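Lisetti to Release Documentary "The Night Ledger" in October

Feature follows dockside wage claims by seasonal cannery workers; community screenings to be offered in 100 towns

Lisetti, the independent distributor of nonfiction film, today announced that it has acquired North American rights to The Night Ledger, a feature documentary directed by Sevim Kaplan. The film will open in theaters in October, followed by a digital release and a program of community screenings.

The Night Ledger concerns a group of seasonal workers at a fish cannery who kept their own handwritten record of hours over two packing seasons. When the cannery closed, the record became the main evidence in a claim for unpaid overtime. Kaplan and her crew filmed the preparation of the claim, the hearings, and the months in which the workers looked for other jobs while the case was pending.

The film was produced by Nurhan Çetinkaya for Çınar, in association with Staro. Mitra Mahmoudi edited the picture from 300 hours of footage. Interviews were conducted in Turkish, Farsi, Nepali and English. All release versions carry English subtitles throughout, including for the passages spoken in English over machinery noise.

"The ledger is 900 pages long, and most of it is numbers," said Kaplan. "The edit had to let an audience read those numbers at the speed a person would read a pay slip. We held on the pages longer than is usual and removed most of the music."

Lisetti will book the film in theaters on a limited basis and then open bookings to libraries, union halls, colleges and places of worship. The distributor has set a target of 100 towns for the community program. Each host will receive a digital screening file, a printed discussion guide and a short companion film on how claims for unpaid wages are filed. Hosts may charge admission or offer the screening free.

"Films about work tend to do well in rooms where people already know each other," said Satish Bangera, head of acquisitions at Lisetti. "We have planned the theatrical run and the community run as one release, with a single booking desk for both."

The discussion guide was written by Bimla Shukla, a labor educator who served as an adviser to the production. It covers recordkeeping, pay periods, retaliation and the use of interpreters at hearings. A separate section is addressed to teachers and contains classroom activities for grades 9 through 12. The guide does not offer legal advice and refers readers to state labor offices for individual cases.

Captioned and audio-described versions will be available from the first day of release. Theaters are asked to request the described version when booking, as it is supplied as a separate file.
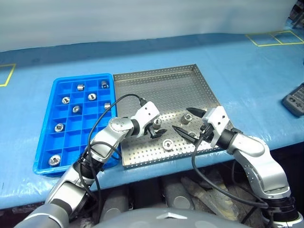

Two silver robot arms over a perforated metal tray, beside a blue divided bin holding small metal parts.

The sound mix was completed in both surround and stereo. Venues without a surround system should use the stereo file, in which the dialogue level has been raised for small rooms. A test file will be sent to every host before the main file is released.

Fereck will handle educational sales, including streaming licenses for schools and public libraries. Existing Fereck subscribers may add the title to their collections when the theatrical run ends. Pricing for single-site and multi-site licenses will be published with the fall catalog.

An online information session for prospective hosts will be held on a Tuesday evening before the October opening. Sevim Kaplan and Bimla Shukla will take questions. Registration details will be sent to all venues on the Lisetti mailing list.

Screening links, stills and the press kit are available to accredited media on request from the Lisetti press office. Reviews are embargoed until the day of the theatrical opening.

About Lisetti

Lisetti distributes documentary features and shorts to theaters, broadcasters and community venues in the United States and Canada.

About Çınar

Çınar is a production company working in long-form nonfiction, with an emphasis on films made over several years with the same participants.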